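Home | News | Sports | Schools | Obituaries | Contact

Print this story | E-mail this story

Cernstead clothing swap outgrows library basement, heads to old Zesley building

By Lacey Mapplebeck

Monday, February 9, 2026

CERNSTEAD - The winter clothing swap is moving. Again.

After two years in the library basement the swap will set up this season on the ground floor of the former Zesley shoe store on Canal Street, organizers told the town council last week. Doors open the last Saturday of the month, 9 a.m. to 2 p.m. No charge to get in, no charge to take things home.

The reason is plain enough. At the December swap 821 items were handed in, more than double the year before, and the line went up the basement stairs, out the side door and past the book drop. The fire marshal came by. He was polite about it, but the word was that it could not happen a second time.

"We had coats on the radiators, coats on the copy machine," said Priya Selvanayagam, who has run the swap from the start. "Somebody tried to return a library book and we hung a scarf on him."

The Zesley building has been empty since the store closed. Its owner is letting the swap have the space for the cost of the heat and lights. The council voted 5 to 2 to cover that bill through spring, out of the parks and events money. The two no votes both said they liked the swap fine but wanted the heating estimate in writing first. It was not in writing. It is supposed to be by the next meeting.

Discussion went on for most of an hour, a lot of it about parking. Canal Street has meters on the one side and a loading zone on the other, and the lot behind the building belongs to the dentist. The dentist has said yes to Saturday use as long as the two spots nearest his door stay open. Cones will be out. Street meters are free on weekends anyway, a fact that took some time to establish.

How it works, for those who have not been. Bring clean clothes in wearable shape. Hand them in at the front table and get one ticket per item, up to 8. Tickets are good for anything on the racks, a winter coat costs the same as a T-shirt. People who have nothing to bring can ask for tickets at the table, no questions, no forms. That part isn't changing, Selvanayagam said, and she was asked about it more than once.

What is changing is the drop-off. Bags left on the library steps over night were a headache in December, when it rained on most of them. Early drop-off this time is at the Zesley building only, Tuesday and Thursday evenings from 5 to 7, for the two weeks ahead of the swap. The library will not take bags. Please do not put them in the book drop, the library director asked the paper to add.

Wanted most: kids' snow pants, boots in any size, men's sweaters, work gloves that still match. Not wanted: underwear, single shoes, pillows, anything with a zipper that has given up. Formal dresses are being held back for a prom rack in April and can be dropped off any time.

Knits get their own table this year. They were the first to go in December and also the most likely to come in felted, stretched or full of moth holes, so sorters will be looking them over one by one. Turn them face up and check the elbows and cuffs before you bag them. Wash first, cold water, dry flat. Don't hang them, the shoulders go.

Mending will be on site too. The Vodo sewing shop on Mill Lane is lending two machines and a box of thread, and will have someone there until noon for buttons, hems and small tears. Bigger jobs go home with a claim tag. The shop did this as a trial in December and ended up with a waiting list for zippers, so zippers are out, at least for now.
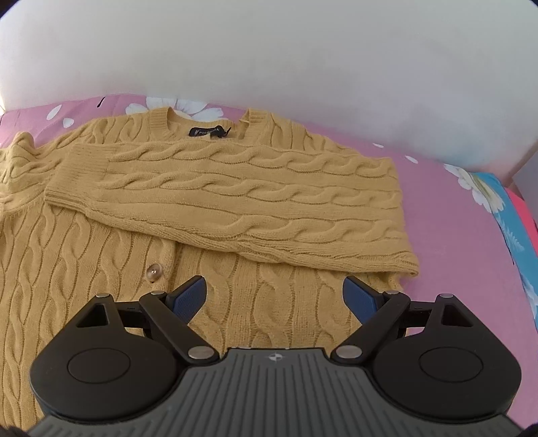 A mustard cable-knit cardigan laid out flat, one sleeve folded across.

Sorting help is needed all through drop-off week and on the Friday before, when the racks go up. The racks are the old store's own, found in the back room along with a shoe bench and a great many shoe horns. The bench is staying, it will go by the boots. The shoe horns are free to whoever wants them.

Anything left when the doors close at 2 gets bagged and taken to the county thrift warehouse that same afternoon. A driver with a covered truck is still needed for that run, the one who did it last time has moved out of state. Two trips, probaly three.

Fitting rooms were another sore point in the basement, where there was just one curtain across a corner. The new space has two proper rooms with doors, plus the store's long mirrors along the east wall. One mirror is cracked and will be covered up.

The building has a level entrance from Canal Street, which the basement never did. Selvanayagam said that several regulars had been sending a friend down the stairs with a list, and she would like to see them pick out there own things for once. The restroom is at the back. It works. The plumber was in on Wednesday.

No food or drink inside on account of the clothes. The high school band boosters will have a coffee and doughnut table out front if the weather holds, with money going to new uniforms. If it snows they will be in the entryway.

Whether the swap stays on Canal Street past spring is up in the air. The owner has had the place listed for lease for a while and could find a tenant at any point. The council did not take that up. One member asked whether the old grange hall might do for next winter, and was told the grange hall has no heat at all upstairs and a pickleball league downstairs.

Snow date is the following Saturday, same hours. A cancellation would be posted on the town's page and on the door by 7 a.m. To sign up for sorting or offer a truck, stop by the library front desk and leave a name and number on the sheet. The next council meeting is open to the public, heating estimate is first on the agenda.

Print this story | E-mail this story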